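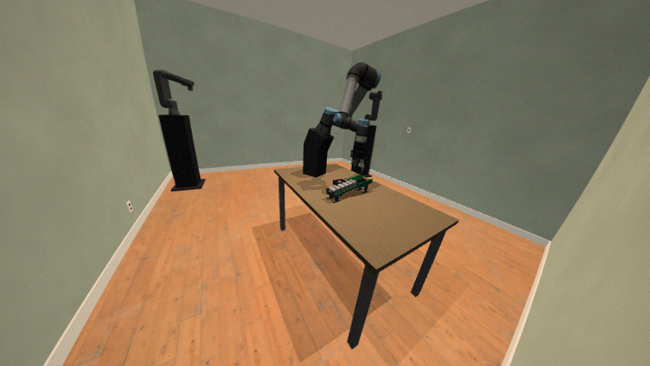
Print this page | E-mail this page

How do you teach a robot arm that lives inside a computer?

Reading time: 5 minutes

If you have ever tried to do up a button while wearing thick gloves, you already know something about being a robot arm. You can see where the button should go, you know perfectly well what you want, and still your fingers bump and slide and miss. Robot arms have this trouble all the time, and at the Skornbridge after-school robot club the children spend their Tuesday afternoons helping one to get a little better at it.

The club's arm is a simulated one. That means it is made by a computer program, in rather the same way as the cars in a racing game. The program the club uses is called Brosia, and inside it there is a room with green walls and a wooden floor, and an arm with grey links and light blue joints. The arm can't pinch anybody's fingers, and if it knocks something over you press a key and everything hops back to where it started. (A great many things get knocked over, so this key is rather worn.)

What is a joint?

Put your hand flat on the table and then touch your nose. Did you feel your shoulder turn, and your elbow fold, and your wrist twist a little at the end? Those are your joints, and a robot arm has them too. Each one can only do something quite simple, such as turn or bend. It is when they all move together that the arm can reach over, down and sideways and get its gripper to the right place.

The gripper is the robot's hand. The one in Brosia is small and dark, and it has no skin and no feeling in its fingertips, so it can't tell a pencil from a sausage unless a program helps it. 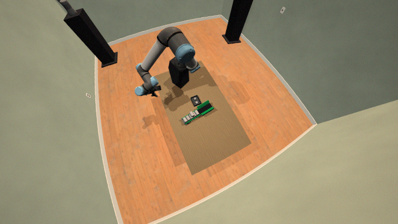 The gripper waits up in the air, away from the green board and the small dark tray.

The job on the green board

Every spring the club enters a competition called the Staltum Challenge, where school teams are all given the same job to do. This year's job is about a long green board with small parts on it. The arm has to come down to the board, take hold of the right part and put it where the rules say it should go, and it gets 60 seconds for the whole thing. That sounds like plenty of time until you watch it tick away while your robot feels about next door to the part it wants!

So how do you tell an arm what to do? You might think you could simply type "pick that up, please". The club's arm needs smaller steps than that. It needs to be told to lift, then to swing across, then to stop above the board, then to turn its wrist so that the fingers line up, then to come down gently, and only then to close. If you leave one step out, the arm won't guess it for you. One afternoon the children forgot the step that says "open the gripper first", and the arm came down with its fingers tightly shut and gave the board a good hard poke.

A list of steps like this is called a program. The club's first program was 73 lines long. Then somebody noticed that the same steps were written out again and again, and they tidied it up until it was 62 lines, and it was a good deal easier to read.

Why the turning matters

The board lies at a slant, and this is the part that took the club the longest to sort out. If you pick up a ruler that is lying crooked on your desk, your hand turns to match it and you never give it a thought. The arm has to be told how far to turn. With too little turning, a finger can land on top of the part when it ought to be beside it.

The children worked this out with a cardboard strip and a pair of kitchen tongs, which is a very good thing to try at home – lay the strip down at different slants, keep your eyes half shut, and see how much your wrist has to twist each time before the tongs fit nicely.

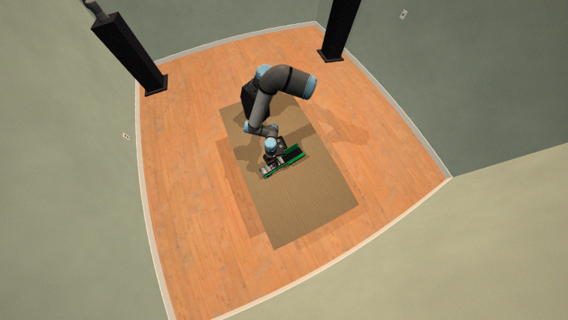
Down at the board, with the gripper pointing straight at its work.

Does it work on a real arm?

Sometimes it does, and sometimes it needs more fiddling. Real motors wobble a bit and real parts slip, and a simulation is always slightly neater than the world outside the window. The teams who do well in April are invited to the Kadrić workshop to try out their programs on a real arm, with a grown-up standing next to the stop button. The Skornbridge club hasn't been yet, and would very much like to go.

Something to try

Ask a friend to be the robot. Put a spoon and a cup on the table, and have your friend do only what you say, one small movement at a time, until the spoon is in the cup. Write down every instruction as you go. Then swap places, read the list out again from the top, and see whether it still works when the spoon has been moved a little to the left.

Print this page | E-mail this page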